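Bedding Storage in Small Rented Rooms
Project report, second year, Domestic Design and Materials
Azra Leka
July 21, 2020

1. Background

The project started in March with a short brief: choose a household task that is done every week and find out where the time and space go. I chose changing and storing bedding in a rented room. Most of the rooms I have lived in had a bed that took up most of the floor, one narrow shelf unit and no airing cupboard. Spare sheets and blankets ended up on a chair or under the bed, and when they were needed they had to be shaken out and often washed again.

My question was whether a set way of folding and a set place for each item would make the job shorter and keep the bedding in better condition. I did not set out to design a new piece of furniture. My tutor suggested I look at bought storage as well as boxes that were already in the house, so both are included.

2. Items tested

Three kinds of container were compared:

Drikska under-bed bag, zipped, with a clear panel in the lid.
Cludel fabric cube, open top, made to fit a shelf unit.
Reused cardboard boxes of different sizes, free.

The bedding was one double duvet cover, two fitted sheets, a medium blanket and four pillowcases. The same items were used each time. I also borrowed a Wekmont vacuum bag, but the valve leaked on the first try and I left it out of the results.

3. Method

The bedding was folded in two ways. The first was the way I would normally do it, which is in half until it is small enough. The second followed the Duggan sheet, a one-page handout from our first-year textiles module, where everything is folded in thirds lengthways and then to the width of the container. Each combination was repeated 10 times over the spring. I wrote down how long it took to pack and unpack, whether the lid or zip closed, and what state the top item was in when it came out after a week.

The clearance under my bed frame is low, so the Drikska bag had to be pushed in flat. The cubes went on the shelf. The boxes went wherever they fitted, usually in a corner.

4. Results

Folding in thirds took longer at first. By the fourth or fifth attempt I was as quick as with my usual way, and the pile was more even. The fitted sheets were the hardest item with either method. The corners make a lump and the lump pushes the rest of the pile over to one side.

The Drikska bag kept dust out best, but it was awkward to get at. Everything had to come out to reach the bottom sheet. The Cludel cube was the quickest to use and the worst for dust. It also lost its shape when it was less than half full.

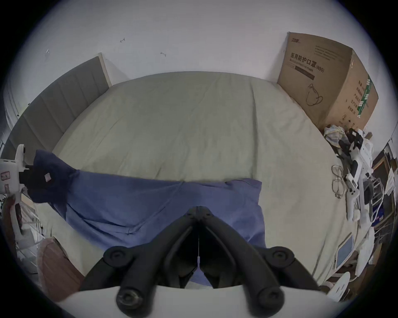
Cardboard boxes did better than I expected. They cost nothing, they stand up straight when empty and they can be written on. A large one is useful for a blanket, which is too thick for the cube and makes the zip strain on the bag. The brown mask box in the corner by the wall is the sort of size I mean, and the folded blue-purple blanket on the bed is the kind of item I would put in one. The weak point of cardboard is the base, which softens if the floor is damp, and I would not keep one against an outside wall in winter.

5. Problems

I was the only person doing the folding, so the times show how quickly I improved as well as how good the method is. One week of storage is short. A blanket kept from spring to autumn might come out quite differently. I also changed the order of the containers halfway through, when the shelf was needed for coursework, and this should have been planned better.

6. What I would do next

I would test with other people, including someone who has never seen the Duggan sheet, and I would store the items for at least 2 months. I would keep the cube for pillowcases and small things, use the bag for spare sheets and put blankets in a box with a lid. A lining for the box, possibly an old pillowcase, is worth trying too.

Folding diagrams and the full table of times are in the appendix.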